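5. Tire pressure monitoring

The Vurnley is fitted with a sensor inside each wheel. The sensors report to the display behind the steering wheel whenever the car is moving. You can use this section to read the pressures, store new ones, and set up a second set of wheels.

Reading the pressures

1. Switch the car on. You do not need to start driving, but the display will show dashes until the sensors wake up.
2. Press the left arrow on the steering wheel until the Vehicle page opens.
3. Scroll down to Tires. Four values are shown, one for each wheel.
4. To change between psi and bar, hold OK for two seconds.

If the dashes stay on the display, drive a short distance above walking pace. The values fill in one at a time and it is normal for the rear wheels to come last.

Note: The values shown are live. A tire that has been driven on will read higher than one that has been standing overnight. Set pressures in the morning, or after the car has been parked for at least 5 hours.

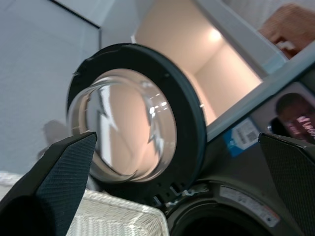
Adjusting and storing

The recommended pressures are printed on the label inside the driver's door opening. There are two columns, one for normal use and one for a full load. Use the full-load column if you carry more than three people or have the roof box fitted.

1. Park on level ground and set the parking brake.
2. Remove the valve cap and put it somewhere safe. The caps have a rubber seal and should not be replaced with metal ones, which can seize on the valve stem.
3. Add or release air until the gauge agrees with the label.
4. Refit the cap finger tight.
5. Repeat for the other wheels.
6. Go back to the Tires page, choose Store, and press OK. The display reads STORED.

The warning light is measured against the stored values. If you change from normal to full-load pressure and skip step 6, the system will go on using the old figures and may warn you late.

CAUTION: Do not store pressures while the warning light is on. Find the cause first. Storing a low pressure teaches the system that the low pressure is correct.

Compressor

Cars supplied without a spare wheel have a Boka compressor under the trunk floor. It plugs into the 12-volt socket in the trunk, not the one in the center console. Run the engine while you use it. After ten minutes of use, let it cool before you run it again.
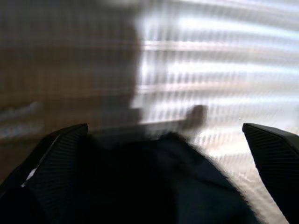 The gauge on the compressor is good enough to get you home, but it can differ slightly from the value in the display. If the two disagree, check with a garage gauge when you get the chance.

CAUTION: If you have used the sealant bottle, tell the tire shop before the tire is removed. The sensor must be cleaned or replaced. Sealant left in the sensor port will give false readings.

Second set of wheels

The system can remember two sets. Winter wheels must have Konmont sensors of the same type as the originals. Other makes may fit the valve hole but will not pair.

1. Fit all four wheels. A mix of summer and winter wheels cannot be paired.
2. On the Tires page choose Wheel set, then New.
3. Drive for 6 minutes without stopping for long. City traffic is fine, but long waits at lights will restart the search.
4. When the display shows FOUND, park and store the pressures as described under Adjusting and storing.

At the next change you only need to choose Set 1 or Set 2. Pairing does not have to be repeated unless a sensor has been replaced.

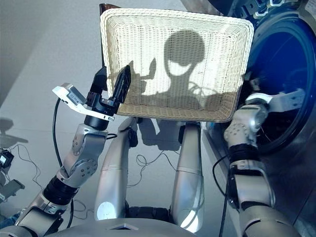

Re-check the wheel nuts with a torque wrench after the first 50 miles – the figure is in section 9 – and check the pressures again after 1000 miles on new tires.

Warning light

Steady: one or more tires are low. Slow down, avoid hard braking, and check all four as soon as you can.

Flashing, then steady: the system has a fault. The tires may be fine, but they are not being watched. Check them by hand until the fault is repaired. The usual cause is a flat sensor battery. Batteries cannot be changed separately.

Sensors can be ordered through any Stoica dealer. Give the last six characters of the VIN and say which wheel set they are for.

Section revised in August by Chanida Jaidee, Owner Information. Replaces the loose sheet supplied with early cars.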